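Assembling a white tube frame on its moulded base: order of parts

Posted by Lieselotte Gerlach

I am responsible for the assembly instructions of the Driltiline stand at our workshop in Ternberg. The stand consists of a white base with raised walls and channels, a set of white pipes and a number of ribbed connectors. Colleagues disagree as to whether the uprights should be fitted before the crossbar. The present sheet, revised in May, is silent on the matter. I should be grateful for advice from members with experience of similar frames.
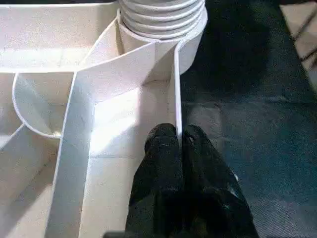
White parts of the stand, in three views.

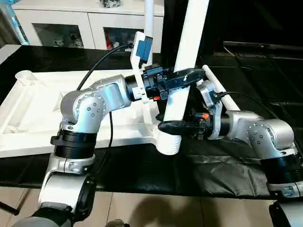
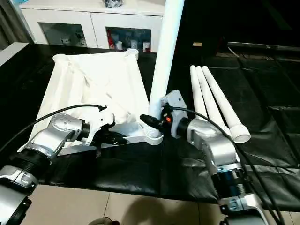

Page last changed: May, 10:755 (revision 3)

Flustgate

It is recommended that the uprights be placed in their sockets first and left hand-tight. The crossbar may then be offered up at a slant and brought level. Ribbed connectors should be tightened only when all pipes are in position. Where a cloth panel is used, it should be fitted before the final tightening, as creases are difficult to remove afterwards.

Lindemann

We do it the other way round and have had no complaints.

Driltiline_user

I concur with the first reply. Please also note that the threads on the connectors are easily crossed. Each should be turned backwards until it drops into place, and then forwards. The instruction sheet would benefit from a separate drawing of this step.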